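**Progress report, November 2019: wayfinding and house signs for Nellholm**

We're two thirds of the way through your grant and I'm delighted with where we've got to! All 37 house names on the lower lanes have been agreed with the people who live there, spelling and all, and Hạnh Tăng has finished the lettering for every one of them.

The first batch came back from Girport in September. The cut edges are clean, the cream letters read well from across the road, and only one plate had to be redone (Lâm House had lost the accent over its a, my fault for sending the wrong proof). 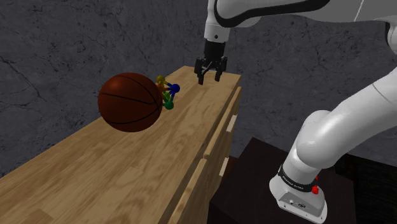
Fixing has gone faster than I dared hope. We allowed a full day for each lane and the last two were both done before lunch. Brick walls take the standard screws; for the older rendered fronts we've switched to a longer fixing with a spacer behind, so rain can run down the back.

Still to come are the 8 fingerposts. Cemanine has quoted £300 a post including the sockets, and I'd like to say yes before their price goes up in the new year.

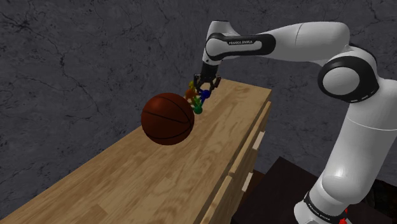 Could you let me know whether the second payment can be released early to cover that? We've also had 10 requests from the upper lanes, which is lovely, but they're outside this grant and I've started a separate list.

Montserrat Arellano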